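Peltton - registos de consumo elétrico residual em habitações
Versão 2.1

Resumo

O Peltton reúne séries temporais de potência elétrica medidas na tomada, em habitações ocupadas, com os aparelhos em espera ou desligados no comando. A versão atual contém 1637 séries, das quais 781 têm o aparelho identificado por categoria e ano de fabrico. As restantes têm apenas a categoria. Os dados destinam-se ao estudo do consumo residual e ao teste de métodos de desagregação de carga. Não servem para faturação nem para comparar marcas.

Conteúdo do repositório

series/ - um ficheiro CSV por aparelho e por período de medição
meta/aparelhos.csv - categoria, divisão da casa, ano de fabrico quando conhecido
meta/casas.csv - tipologia, área em classes, número de ocupantes em classes
scripts/ - conversão, reamostragem e verificação de integridade
CHANGELOG.txt - alterações por versão

Cada série tem um identificador composto pelo código da casa, pelo código da tomada e por um contador. O identificador não muda entre versões, mesmo quando a série é corrigida. Séries retiradas ficam listadas em meta/retiradas.csv com o motivo.

Recolha

As medições foram feitas em 25 habitações com medidores intercalados Zivstead, instalados entre a tomada de parede e a ficha do aparelho. Nas extensões múltiplas, o medidor foi colocado a montante, e a série corresponde à soma dos aparelhos ligados. Estas séries têm o valor 1 no campo agregado e não entram nas médias por categoria.

O período mínimo é de sete dias por tomada. A amostragem é de um valor a cada dez segundos, com carimbo temporal em UTC. A mudança de hora não afeta os ficheiros, mas afeta quem os agrupe por hora local sem conversão.

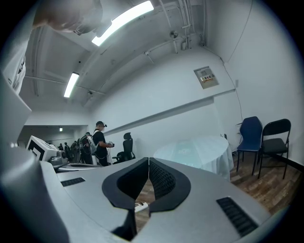

Num comentário deixado na página do projeto lê-se que a exclusão das extensões múltiplas enviesa o conjunto, porque é nelas que se concentram os carregadores e o equipamento de escritório, e que as médias por categoria deviam pelo menos trazer uma coluna com a parcela agregada. A observação é correta. A partir da versão 2.1, o script resumo.py aceita a opção --agregadas, que calcula essa coluna sem a misturar com as restantes. O valor por omissão mantém-se, para que os resultados publicados com a versão 2.0 continuem reproduzíveis.

Formato dos ficheiros

instante - UTC, ISO 8601
potencia_w - potência ativa, em watts, com uma casa decimal
tensao_v - tensão eficaz, em volts
fp - fator de potência, entre 0 e 1, vazio abaixo do limiar de leitura
estado - 0 desligado, 1 espera, 2 em uso, 9 desconhecido

O separador é o ponto e vírgula e o separador decimal é o ponto. A codificação é UTF-8 sem BOM. O campo estado foi atribuído com o classificador Jorel e revisto manualmente nas transições. Nas séries com aparelho de ano desconhecido só foi revista uma amostra - convém tratar o estado 1 nesses ficheiros com alguma reserva.

Processamento

As lacunas até 40 segundos foram preenchidas por repetição do último valor válido. As lacunas maiores ficam em branco. Não foi aplicada suavização. Picos isolados acima do limite nominal do medidor foram substituídos por vazio e registados em meta/picos.csv. A calibração foi verificada contra uma carga resistiva conhecida antes e depois de cada campanha, e o desvio consta da coluna desvio_pct em meta/aparelhos.csv. A correção não está aplicada às séries.

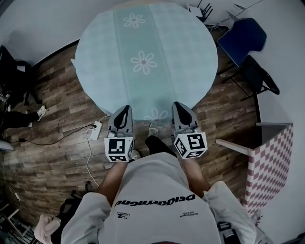

A reamostragem para um minuto, usada nos gráficos do relatório, faz-se com scripts/reamostrar.py. O script usa a média aritmética dos valores presentes e devolve vazio se faltar mais de metade do minuto. Para energia acumulada deve usar-se a integração trapezoidal sobre a série original.

Limitações conhecidas

O fator de potência é pouco fiável abaixo de 2 W. Nos aparelhos com transformador comutado a leitura de potência ativa também degrada nessa zona.
As casas do grupo Yen foram medidas apenas em dezembro. Os aquecedores e desumidificadores desse grupo não são comparáveis com os dos outros.
Iluminação fixa, placa e forno não estão cobertos.
Os anos de fabrico vêm da etiqueta do aparelho ou da declaração do morador, sem distinção no ficheiro. A separação está prevista para a versão 2.2.

Privacidade

As datas foram deslocadas por um número inteiro de semanas, diferente para cada casa, de modo que o dia da semana se conserva. As moradas não fazem parte do repositório. Séries que permitiam inferir ausências prolongadas foram cortadas.

Utilização

python scripts/verificar.py series/
python scripts/resumo.py --agregadas --saida resumo.csv

A verificação compara as somas de controlo e termina com código 1 se algum ficheiro divergir. Requer Python 3.9 ou posterior e pandas.

Licença

Dados sob CC BY 4.0, scripts sob MIT. Ao citar, indicar a versão. Erros em séries individuais devem ser comunicados com o identificador completo e o intervalo afetado.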